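Share 19 | Comments 0

# Skidum-lids

Hand-held gripper demos, small hinged parts box, tinted see-through plastic. Built for the Grunent policy tests. README is a work in progress, sorry for gaps.

200 demos total, split 80 / 20 train and val by session, not by clip. Wrist video plus jaw width. Depth was dropped, clear plastic made it useless.
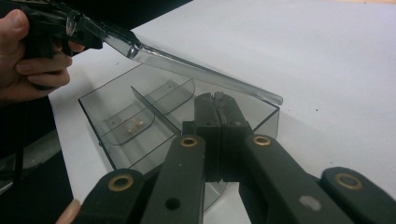 Can I train on the wrist video alone?

Use both if you can. Video-only runs lost track of the lid edge a lot more often, jaw width helps the policy tell contact from near miss.

## Method

Diffusion policy, Ellwood encoder, frozen for first 1,000 steps then everything unfrozen. Same seed accross runs. Crop aug on, color jitter off (it ate the thin edges).

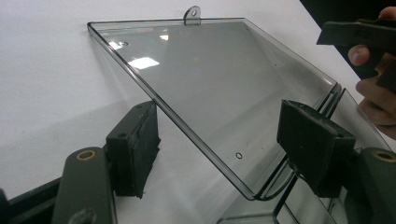
Baseline is Trirwood with default settings. It does fine on opaque boxes, falls apart on smoke plastic. Ours is better on lid contact, about even on regrasp. Full table when the August reruns finish.

## Known issues

- glare on lid, worst in the evening sessions
- some clips start late
- jaw width lags video in 19 clips, see `lag.txt`
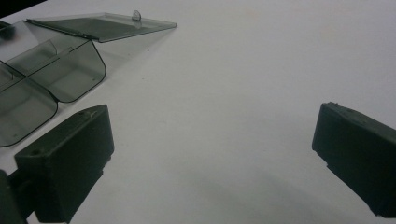 Fix for the lag is in the loader, pass `--shift`. Dont use it on the val split, allready applied there.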